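Gear plate kits: worth the bother?

lorcan_gilmartin
Has anyone used the Pramik plate set for teaching gears? White ring plate, pegs, small spur gears and a bevel. Our club is thinking of buying 4. I'm not convinced a flat disc with a hole in it teaches anybody anything.

toprak49
It doesn't. You put gears on pegs, they turn, everyone wanders off. I'd spend the money on an old clock.

G. Sosa
Bit harsh. The spacing is the lesson. Ours, on the dark mat: 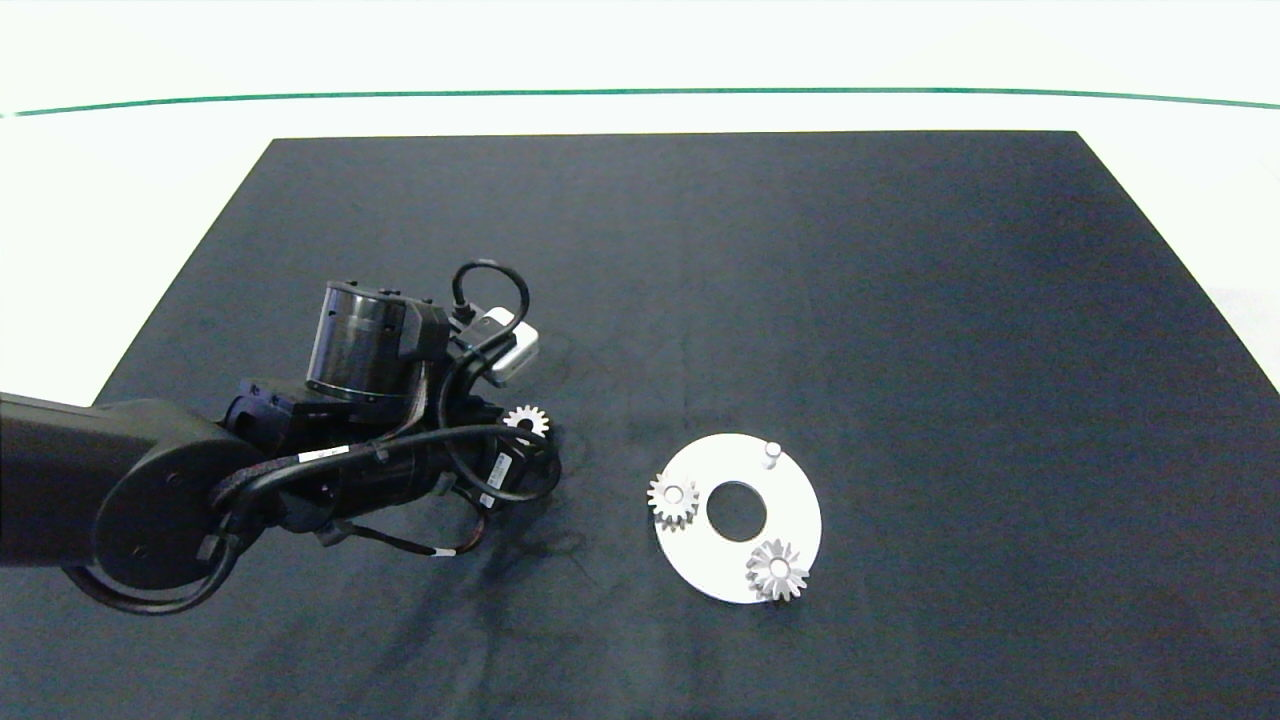
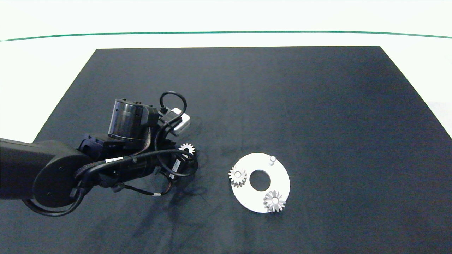
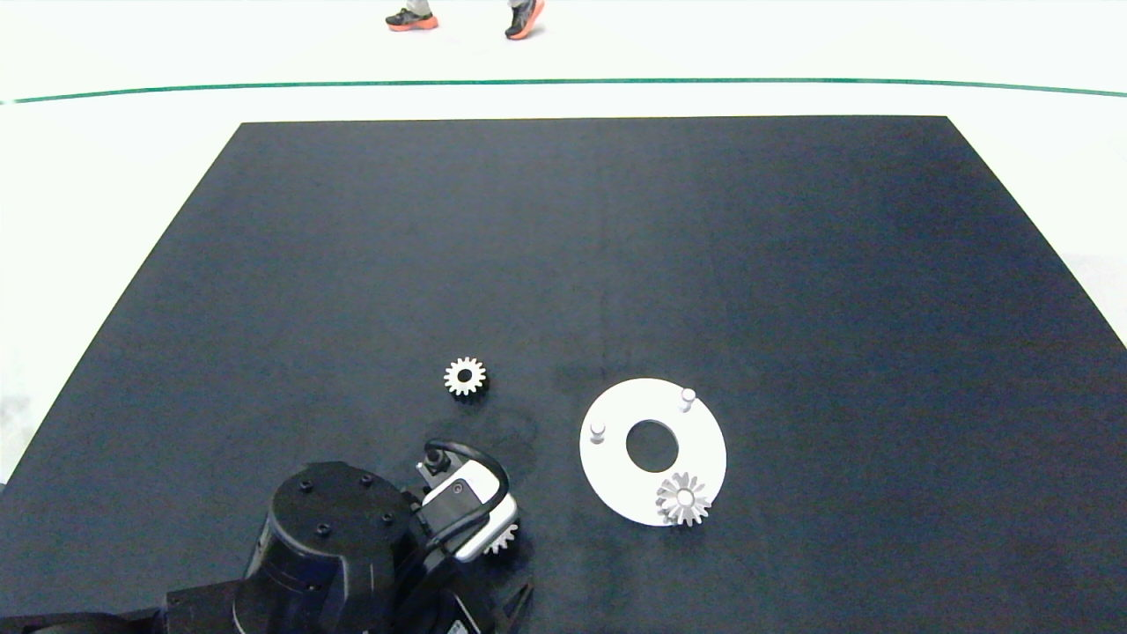
My gripe is with the pegs. A gear that sits well on one can bind on the next, and the leaflet says nothing about it. I wrote to Pramik in October and got a very cheerful reply with no answer in it.

toprak49
So you're agreeing with me.

G. Sosa
No. I'm saying the idea is fine and the fit is poor — two separate complaints.

clastmont_shed
Does the mat matter? Seems like a way to charge extra.

G. Sosa
Any dark cloth will do. Small gears roll off a bare table and I'm tired of crawling after them.

lorcan_gilmartin
And the bevel? With no second bevel to mesh with, what is it for?

G. Sosa
Fair point. I've never had a good answer to that one.

lorcan_gilmartin
Then I'll order one set and see — 4 can wait.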